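Every winter I end up with a cracked coffee can full of small parts that need sorting, and every winter I swear I'll do it properly the next time. If you have a hand-crank mill, an old drill stand, a wind-up clock, or anything else with gears inside it, you probably know the feeling. So let me pass along how I handle little metal gears on the bench these days, most of which I learned the slow way, and some of which came from my neighbor Natália Gajdoš, who has taken apart more kitchen machines than I've had hot dinners.

## Start with a cloth

I can't say this loudly enough. Put down a cloth! A bare bench top lets a small gear skate off the edge and roll under the freezer, and then you're on your knees with a flashlight and a yardstick. A piece of fabric slows everything down. It's kinder to the teeth, too, if you happen to drop one.

Go for a plain, dark color. Dark gray is my favorite, and I like it better than black, which swallows up screws and black washers. Patterned cloth is hopeless (I once spent half an evening hunting for a part on an old tablecloth with daisies on it). An old wool blanket works in a pinch, but anything fluffy leaves hairs on greasy parts, and you'll be picking them off with tweezers.

You don't need to iron it. A few wrinkles do no harm, and a soft fold will even stop a round part from wandering. I only smooth out the spot where I'm going to stand something upright or set down a plate.

## Give each part some elbow room

This was Natália's big lesson to me. I used to tip the whole can out in a heap and paw through it, and she just about fainted. Lay the gears down singly, with plenty of open cloth between them, so you can pick one up without nudging its neighbor. Set them flat, with the hole facing you, and you can look right around the teeth without touching a thing. 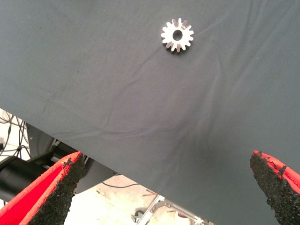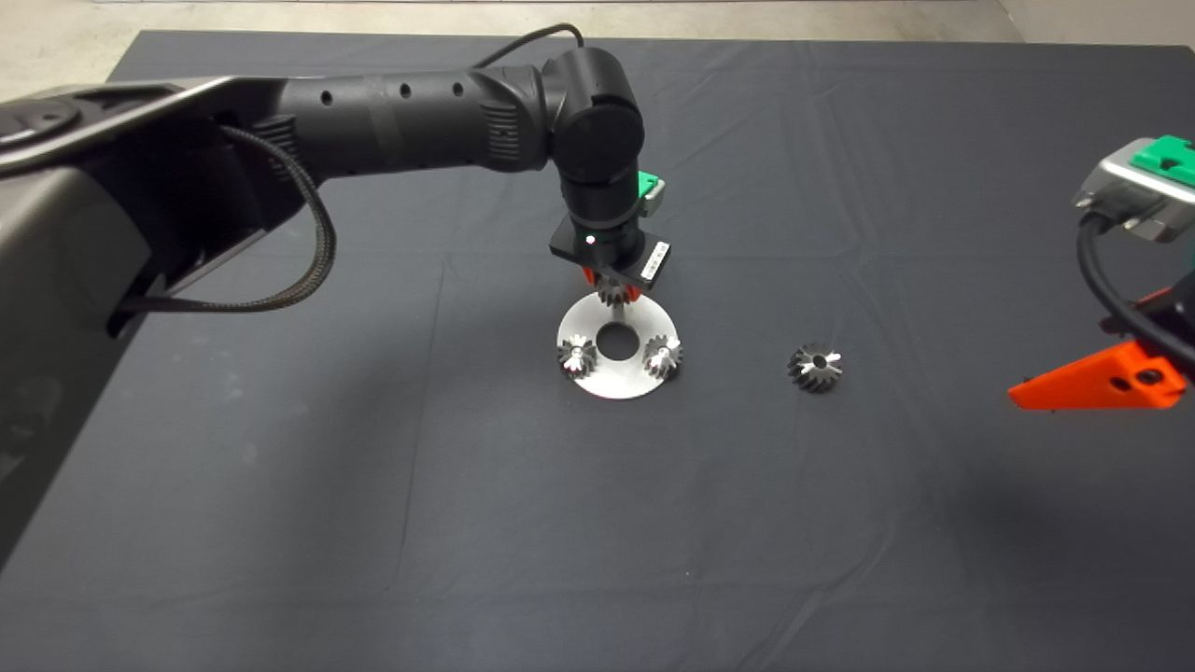
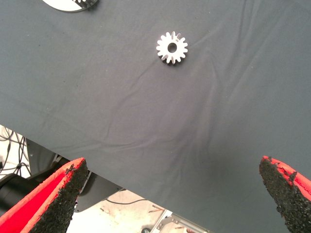 If you've got a sturdy metal plate or a big flat washer, use it as a parking place for the ones that belong together. I have one that came off a Kultolska grain mill, and I'd be lost without it. Parts that go back into the same housing stay on the plate, and anything I haven't made up my mind about stays on the cloth. It sounds fussy, but when the phone rings in the middle of a job, I can come back an hour later and know where I was.

## Know your spurs from your bevels

A spur gear is the flat sort, with teeth that run straight across the rim. A bevel gear is shaped like a shallow cone, with its teeth on the slope, and it's made for turning a corner, as in an eggbeater or a hand drill. Keep the two kinds apart from the start.

With bevels, I like to set them down teeth up. They sit steadier that way, and you can see the wear. If two of them ran together before, keep them together. They've gotten used to each other over the years, like an old couple, and a swapped pair can growl something awful.

## Cleaning without tears

- Brush off dry dirt first, with an old toothbrush. Soft bristles, please.
- Wipe with a rag dampened with mineral spirits, outdoors or with the window open.
- For packed grease between the teeth, use a wooden toothpick. Never a knife tip.
- Run a twist of rag through the center hole. It collects more gunk than you'd think.
- Dry each one well before it goes back on the cloth, and lay the solvent rags out flat outside to dry. Don't ball them up in the trash, they can catch fire.

Then turn each gear slowly under a lamp and look for a chipped or rounded tooth. A tiny nick is usually fine in a slow kitchen machine. A missing tooth means a new gear, and I'd order it sooner than later, as the Krajčí drawer at our hardware store gets picked over by April.

## Putting it all away

I use little jars with the lids labeled on masking tape. My Drarley mill parts live in jar 64, and please don't ask about the other jars, my husband already does. A drop of light oil on a scrap of paper towel goes in with the gears to keep the rust off.

When you're done, pick up the cloth by its four corners and carry it outside before you shake it, and run your hand over it first! I shook a perfectly good set screw into the peonies two summers ago, and it's still out there.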